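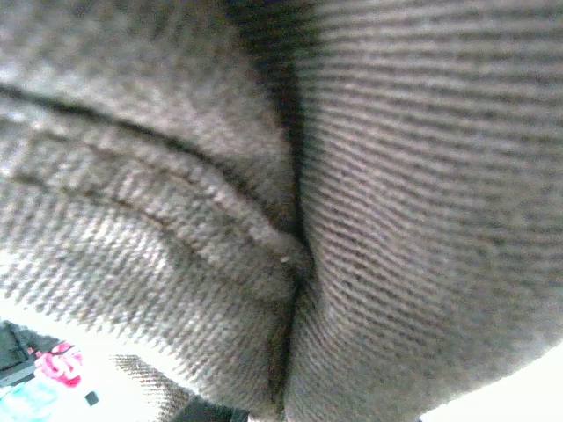
Grey knit, folded, close view. Fibres range from light grey to charcoal.

The Winter Knit Collection: Sorting, Mending and Storage

The Fekura Textile Lending Library holds 1,403 items of clothing and household cloth, available for loan to members, schools and theatre groups throughout the district. Knitted pieces make up a large share of the winter holdings and require more handling than any other category. This gallery page records the care given to knitwear at the Giraldo Street rooms between the close of the winter lending season and the return of the collection to storage in December.

Only one photograph has been published to date. The remaining entries are given as text, and follow the order in which items pass through the rooms. Members wishing to view a particular garment may do so by appointment.

1. Receiving
Returned items are checked against the loan slip and placed on the intake shelf. Knitwear is kept apart from woven cloth from this point onward. Buttons, belts and detachable collars are bagged and labelled with the catalogue number of the garment.

2. Inspection
Each knitted piece is examined under good light, inside and out. Staff look first at the seams, the cuffs and the ribbing, where wear tends to show early. Dropped stitches are marked with a safety pin and a length of white cotton. Pins with coloured heads are no longer used.

3. Surface care
Loose fibres and pilling are removed by hand with a fabric comb. Electric shavers are not permitted on items catalogued before the move from Brerkia, as several of these are finely knitted and have been repaired more than once. A slight fuzz is considered normal in a wool or wool-blend garment and is left alone.

4. Washing
Hand washing is carried out in cool water with a neutral soap. Garments are pressed between towels and are never wrung. Items with heavy ribbing are eased back to their recorded measurements before drying, and the measurements are entered again on the card.

5. Drying
Drying racks are located in the rear room. Knitwear is laid flat and turned once. The racks hold 30 adult garments, and larger loads are held over to the following session. The windows are kept open where weather allows.

6. Mending
Repairs are made in yarn matched for weight and colour. Grey remains the most difficult colour to match. A heathered yarn contains several shades, and a single plain grey will stand out against it even when the tone appears correct on the cone. The mending table keeps 50 sample cards for this purpose, many of them donated by the Cendelia Spinners' Guild.

7. Folding
All knitted items are folded, and none are hung. Sleeves are laid across the back, and the body is folded over a sheet of acid-free tissue. Bulky pieces are folded loosely to avoid a hard crease at the centre. Fold lines are moved at each annual check.

8. Boxing
No more than 3 heavy garments are placed in a box. The heaviest goes at the bottom. Lids are marked with the catalogue numbers and the month of storage, in pencil only.

9. Return to shelf
Boxes are shelved by garment type and then by size. Cedar blocks are placed on the shelf and kept clear of the cloth itself. The storeroom is inspected monthly for moths and damp, and the results are recorded in the logbook at the front counter.

Access and use
Loans of winter knitwear resume at the start of the cooler season. School and theatre groups are asked to submit their requests in writing and to include measurements in centimetres. Photographs on this page may be reproduced for educational purposes, provided that the Fekura Textile Lending Library is credited.

Related pages: Woven Cloth and Blankets; Hats, Gloves and Scarves; Donating Yarn; Conditions of Loan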